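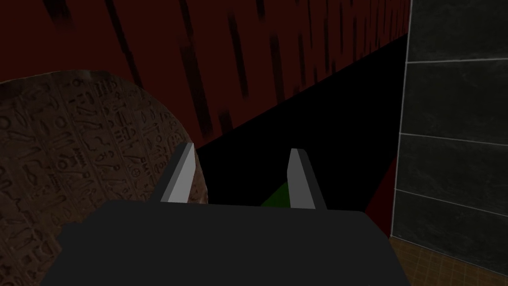
Amin, the prop and scenery hire firm in Getham, will hand the night-time fetching and shelving at its small-props store to a pair of robot arms from July, and the people who used to do that job will stop working nights. The system, called Skamby, was developed by Nenlow, which has spent the winter putting its arms through their paces in simulation. The simulated room has a rounded stone covered in hieroglyphs standing close on the left of the gripper, a streaky dark red wall and a good deal of black shadow where a sensible designer would have put a light. Staff at Amin say it is the first piece of software they have been shown that looks like somewhere they might be asked to work.

The store holds 1,400 shelf positions and almost nothing in it is the shape of a box. There are goblets, candlesticks, telephones, stuffed pheasants and a run of crowns that nest badly. Productions send their lists in late and want everything by breakfast, so for years the picking has been done between ten at night and six in the morning by whoever was on the rota, with a trolley and a torch.

"We looked at ordinary warehouse automation twice and both times a very nice man explained that it would work perfectly if all our stock came in cartons," said Shobha Amin, who runs the firm. "I asked him what carton he would suggest for a harp. He sent a brochure."

Nenlow's arms use a plain two-fingered gripper with flat inner faces. It is slower than a person and far less inclined to try on the hats. Each arm will take an order from the bookings system, fetch the smaller items and set them out on numbered trays for the morning team to check and wrap. Returns go the other way. Anything heavy, anything with glass in it and anything that has been borrowed by a pantomime will still be handled by people.
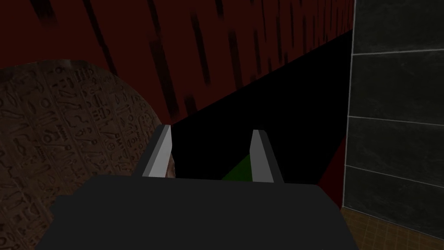 The working day changes more than the headcount does. All four of the night pickers are staying with Amin. Two move to the repair bench, which has had a waiting list for as long as anyone can remember, one joins the hire desk, and the fourth, Natália Neves, becomes floor lead for the new system. She starts at seven and finishes at three, and she will have the authority to stop either arm without asking anybody.

"I was told I would be supervising the robots, and I pictured a chair," said Neves. "Mostly I have been teaching Nenlow's people what a prop is. They wanted a rule for which way up things go. I said it depends whether the actor is left-handed. There was a long silence and then somebody wrote it down."

Neves spent several weeks going through the shelves and sorting stock into what the arms may touch, what they may touch if supervised, and what they may not go near. The last list is longer than Nenlow had hoped. She also asked for changes to the layout that had been requested by night staff for years, among them wider gaps between tall pieces and better labels on the lower shelves. These were approved within a fortnight of the robots needing them, a fact the night staff have noticed.

Pay for all four former night pickers will be held at its current level, including the night allowance, until the end of the first contract year. After that it will be reviewed along with everyone else's. Amin has agreed that no job in the store will be cut as a result of Skamby in that time, and that any wish to extend the arms to other rooms will be discussed with staff before an order is placed.

Practice in simulation has let Nenlow try awkward corners, poor light and large objects crowding the gripper without breaking anything that has to be invoiced for. A trial in the real store follows in the spring, limited to 600 items chosen by Neves and replaced by her if necessary. The arms will work behind a barrier and the trial will run on Thursday nights, which are the quietest, with a member of staff present throughout. Nenlow expects roughly one pick in twenty to be referred to a person at first. Neves expects more and has said so in writing.

"A simulation will forgive you for nearly anything, and a prop store won't," said a spokesperson for Nenlow. "We have been given a tour of the breakages cupboard. It was very thorough."

Customers should see no change to prices or booking deadlines. Orders received after the evening cut-off will still be accepted, with the same sigh as before.

Notes for editors

Amin hires props, furniture and scenery to theatre, film and television productions from its premises in Getham.

Skamby is the name of the complete system, including the arms, the trays and the link to the bookings software. It is not the name of either robot. Staff have been invited to suggest names and the list is being looked at by Shobha Amin before it goes any further.

Visits to the store can be arranged on weekday mornings. Please wear flat shoes and do not sit on the thrones.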